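Desk against an exterior brick wall - cold feet and a damp smell?

Posted by Elba Medina

We moved into a ground floor unit in August and I put my desk in the back room, up against the brick. It was fine until the weather turned. Now my feet go numb by mid-morning and papers I keep in the bottom drawer feel limp. The wall is bare brick on the inside and I rent, so I can't cover it with drywall. The room is heated by one baseboard unit on the opposite side. A cheap humidity meter says 68 percent most mornings.

Would moving the desk out a few inches help, or do I need to buy something? I would like to keep it under 40 dollars if possible.

Ataahua Stubbs

Pull it out 2 inches at least. Air has to get behind the drawers or the moisture just sits there. Mine is against brick too and I leave the kneehole mostly clear so the heat can reach the wall. Don't keep paper in the bottom drawer over the winter, move it up one.

For your feet, get a piece of thick felt or a foam mat. A space heater will work but it costs a lot to run, and you should not plug it into a power strip.

68 is high. Open a window for ten minutes after you shower or cook, then close it. If it's still over 60 after a week of that, ask the landlord to look at the gutters on that side. A leaking downspout will soak a brick wall and you would never see it from indoors.

gurnach2255

just get a dehumidifier. I have a Skorau, runs all night, no complaints. more than 40 bucks though

Elba Medina

Thanks both. I moved the desk out and put down a mat, and the meter was at 61 this morning. Will check the downspout when it rains - there is a stain on the outside I hadn't noticed before.

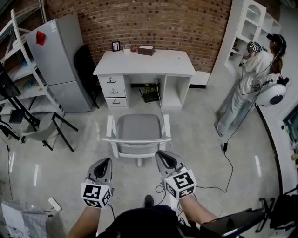

Related: How do I get a musty smell out of wooden drawers?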